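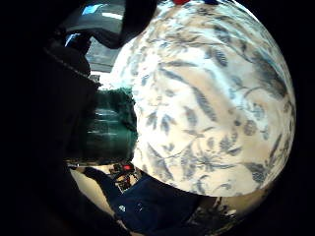 크림색 바탕에 청회색 잎사귀. 문제의 무늬.

11월, 밤 열한 시 넘어서 쓴다.

거실 정리를 오늘 끝낸다고 큰소리를 친 게 아침 일이다. 지금 거실은 아침보다 물건이 많다. 정리라는 게 원래 한 번은 다 꺼내야 되는 일이라고 카난에게 설명했더니, 그럼 넣는 건 언제냐고 물었다. 좋은 질문이라고만 했다.

제일 오래 붙들고 있었던 건 저 잎사귀 무늬다. 트레어데일 살 때 폴릭에서 샀다. 그때는 이 무늬가 차분하다고 생각했다. 가느다란 잎이 사방으로 뻗고 줄기는 돌돌 말리고, 사이사이에 자잘한 꽃이 숨어 있다. 아래쪽에는 별처럼 생긴 꽃도 하나 있는데 오늘 처음 알았다. 몇 년을 같이 살면서 꽃 하나를 못 알아봤으니 나도 꽤 무심한 주인이다. 시난이 들으면 사람한테도 그러지 않느냐고 할 것이다. 그래서 말 안 했다.

버릴까 말까를 두고 60분을 썼다. 버리자는 쪽의 논리는 간단했다. 지금 집의 다른 물건과 하나도 안 어울린다. 두자는 쪽의 논리는 더 간단했다. 예쁘다. 낮에 햇빛을 받으니까 특히 그랬다. 밝은 데는 환하고 둥글게 넘어가는 쪽은 그늘이 져서, 우리 집 물건치고는 너무 그럴듯해 보였다. 햇빛을 받으면 뭐든 비싸 보인다는 걸 감안해서 저녁에 다시 봤는데, 저녁에도 예뻤다. 결국 남겼다.

대신 잡지를 버렸다. 묶어서 내놓으려고 세어 봤더니 58권. 한 권도 끝까지 읽은 기억이 없다. 맨 위의 것을 잠깐 펼쳤다가 옷장 정리법 기사를 네 쪽이나 읽었다. 옷장은 아직 손도 못 댔다.

점심은 서서 먹었다. 식탁 위에 전선 상자를 쏟아 놓은 탓이다. 어디에 쓰는지 모르는 충전기를 전부 상자에 도로 넣고 뚜껑에 '중요'라고 썼다. 다음에 열어 볼 내가 알아서 하겠지.

오후에 키리가 전화해서 혹시 안 쓰는 선반이 있냐고 했다. 있다고, 당장 가져가라고 했다. 폭이 얼마냐고 하기에 대략 90센티라고 답하고 끊은 다음에 재 봤는데 한참 모자랐다. 문자로 고쳐 보낼까 하다가 와서 보면 알겠지 싶어 관뒀다. 이러다 저 선반도 내년까지 여기 있을 것 같다.

저녁 먹고 소파 밑을 쓸었다. 볼펜 네 자루, 양말 한 짝, 작년에 잃어버렸다고 시함을 은근히 의심했던 줄자가 나왔다. 시함에게 사과할 일은 아니다. 의심을 입 밖에 낸 적은 없으니까. 그래도 다음에 만나면 밥은 내가 사야겠다. 왜 사냐고 물으면 곤란하니 비싼 데는 말고.

방금 물 마시러 나갔다가 전선 상자에 발가락을 찧었다. 내일은 옷장. 그 전에 상자부터 치울 것, 키리한테 선반 길이 다시 알려 줄 것, 쓰레기봉투 큰 걸로 살 것.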